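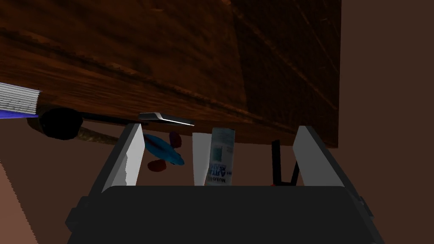
本页最后更改：2023年11月6日

**发件人：** Bianka Kiss
**收件人：** 夹爪仿真工作列表
**主题：** Re: 仿真抓取场景的验收规则，第 4 条与第 7 条

Imre，各位：

先回第 4 条，再回第 7 条，其余条款我没有意见，可以按现稿进入 Wan 分支。引文照旧保留在上面，回复写在引文下面，请不要改成顶部回复，归档脚本会把顺序弄乱。

> Imre Lengyel 写道：
>
> 第 4 条现稿：“腕部相机视角下，夹爪两指内侧面应同时可见，指间开口不得被夹爪本体遮挡。”
>
> 我的问题是“同时可见”没有下限。Irnitz 那边的检查员把只露出一条指边的画面也判为通过，Lerville 这边判为不通过。同一批 295 个场景，两边的结论对不上。建议加一个面积比例，具体数值可以再议。
>
> 另外，“指间开口”内有物体时算不算遮挡，条文没说。我的理解是不算，但希望写明。

不赞成加面积比例。比例值依赖相机内参，Fluretti 换过一次镜头模型之后，旧比例全部要重新标定，维护成本高于收益。建议改为几何条件：两指指面各自至少有一个完整的内侧棱线落在视野之内，且棱线与夹爪本体上缘的交点可见。这个条件可以由渲染器直接输出，不需要人工判断。

指间有物体不算遮挡，同意写明。以页首的画面为例：两指张开，开口里能看到蓝色物体、暗红色小件、一张竖着的白色纸或卡片，以及一支带蓝色字样的管状物。这些都在夹爪后方，属于场景内容，不属于遮挡。第 4 条只管夹爪自身的部件。

拟改文本如下：

> **4.1** 两指各自至少一条内侧棱线应完整落在视野内，棱线与夹爪本体上缘的交点应可见。
>
> **4.2** 指间开口不得被夹爪本体、线缆或传感器外壳侵入。开口后方的场景物体不计为侵入。
>
> **4.3** 不满足 4.1 或 4.2 的画面标记为“视角不合格”，不得以裁剪方式补救。

4.3 的后半句是新增的。裁剪会改变主点位置，下游读取内参的程序不会察觉，误差只在标定复核时才暴露。2 月的那次返工就是这个原因。

> 第 7 条现稿：“场景中可读文字应可辨认。”
>
> 这条我不知道怎么执行。标签贴图在近处能读，远处不能读，斜着只能读一半。要么删掉，要么限定对象。

不建议删，建议限定。第 7 条原来的目的是保证标签贴图没有镜像、没有错位，不是要求每个字符都能读出来。仍以同一画面为例，管身上竖排的字可以读出“MULTI”和“ANTI”两段，其余小字读不出。从这两段已经能够判断字母顺序正常，贴图没有左右翻转，按本意应当通过。按现稿字面，则应当判不通过，因为小字不可辨认。两种结论都说得出依据，说明条文写得不好。

拟改文本如下：

> **7.1** 物体模型带有文字贴图时，画面中可辨认的部分不得出现镜像、错序或跨接缝断裂。
>
> **7.2** 因距离、角度或分辨率而不可辨认的文字，不作为判定依据。检查员不得推测其内容，也不得将推测内容写入标注。
>
> **7.3** 标注中的文字字段只录入实际读到的片段，按原有大小写录入，不补全。

7.3 请特别留意。抽查 Irnitz 的标注时，我发现有人把残缺的字样补成完整的商品名称，依据是模型库里的文件名。文件名不是画面内容。标注描述的是画面，模型库另有字段。同理，外形像牙膏或药膏的管状物，物体类别填“管状容器”，不要填用途。无法确认的物体填“未定”，不要在备注里猜。

关于“未定”的使用，Imre 上次问过是否应设上限。我的意见是不设。设了上限，检查员就会为了凑数去猜，而一个错误的类别比“未定”更难查出来。低仰角画面里，桌面下沿附近的小件经常只露出一部分，轮廓像刀片也像夹子，两种写法都没有充分依据，此时“未定”就是正确答案。

补充两点，现稿里没有，希望一并讨论：

1. **支承面与视角。** 规则应当区分“从上方看支承面”和“从下方看支承面”。后一种情况下，大块木纹面会占去画面的大部分，现有的曝光检查以整幅平均亮度为准，容易把暗部误报为欠曝。建议曝光检查只取指间开口区域，区域边界由 4.1 的棱线给出。这样还可以少维护一套掩膜。

2. **指面外观。** 部分渲染中，指面内侧的浅色边缘呈锯齿状，看上去像破损。现在的检查表没有对应项目，检查员有的记为模型缺陷，有的不记。建议增加“指面边缘异常”一项，只记录现象，不写原因。原因由模型维护者查，可能是网格，也可能是贴图，检查员从单幅画面上无法区分。

版本问题：如果 4 和 7 按上面的文本通过，请把规则号升一级，不要在原号上覆盖。已有 774 条验收记录引用了现稿编号，覆盖之后无法追溯当时依据的是哪一版。旧记录不重判，只在下次抽查抽到时按新版复核，复核结果另起一行，原结果保留。

需要两个人确认：Imre 确认 4.1 的几何条件在 Fluretti 的渲染输出里确实有对应字段，如果没有，请给出字段名建议；另请 Irnitz 方面指定一名检查员，用同一批 295 个场景按新文本再判一遍，与 Lerville 的结果对照。两边不一致的场景逐个列出，附画面编号和所依据的条款号，不要只给一致率。

曝光检查的改动我可以先提一个补丁，放在 Wan 分支下，默认关闭。

> 还有一个小问题，“夹爪本体”和“夹爪外壳”在文中混用，是否统一？

统一为“夹爪本体”，包括外壳及其两端的凸块，不包括指。术语表第 2 项随之修改。

Bianka Kiss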